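We use cookies to remember your settings and count our visitors. Accept | Manage

Workshop tips for the one-car racing team

Clubman racing at Flolthorpe is done out of the back of a van and, between meetings, out of a single garage that also holds a freezer and somebody's bicycle. I have shared such a garage with Teguh Teoh and Kamran Amini for 3 seasons. We have finished last often enough to become very good at putting the car back together. Most of what follows was learned on the floor, looking for a washer.

Write on the tape. Masking tape along the wing, bolts pushed through it in the order they came out, and a word beside each. "Front" is a word. "This one" is a word too, as Kamran discovered in March with eleven bolts all labelled the same way.

Keep wheel nuts in a bread tin. It doesn't tip over, it fits under the sill, and you'll hear it if you kick it. Buy your own bread tin.

Torque the wheels last, with the car on the ground, and let one person do all four. Two people doing two each will do the same two.

Brake fluid goes on the lowest shelf, cap tight, with the date you opened it on the lid. If you can't read the date, bin it. It strips paint, so keep a wet rag within reach and don't balance the bottle on the bonnet while you answer the phone.

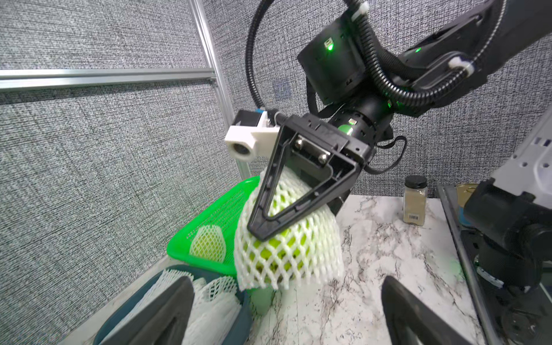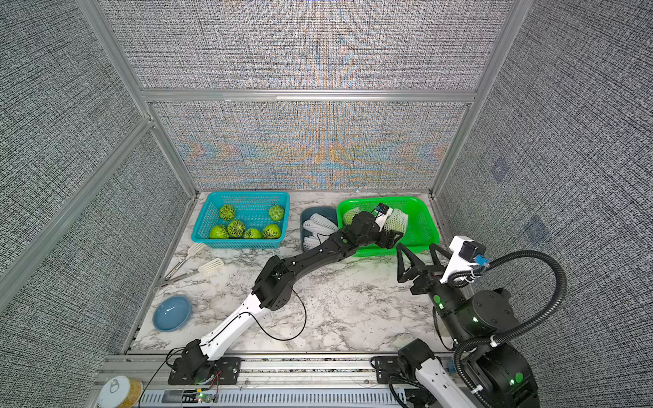

The gripper close up, and the two arms at their marble-patterned tabletop.

Tie your cables before they tie you. The lead to the battery charger should come down from a hook in the ceiling. Ours used to cross the floor, and Teguh has the scar.

Race numbers come off with a hairdryer and an old loyalty card. Warm a corner, lift it, pull slowly and keep warming ahead of the card. Pull fast and the number stays behind as a sort of fur. White spirit shifts the fur, then soapy water shifts the white spirit.

Dry your overalls inside out, away from the heater, and read the label before you wash them. Gloves too. A balaclava left in a kit bag from one round to the next is best dealt with outdoors.

Pack the van the night before, heaviest things over the axle, trolley jack in last. You'll want the jack first. You'll also want the tyre gauge, and that will be in your coat at home.

Negin Khosravi

Related
Choosing a second-hand trailer
Pravstead sprint: what to pack for a wet paddock
Getting rubber marks off a painted floor
Siamak Bahrami on sharing a car without falling out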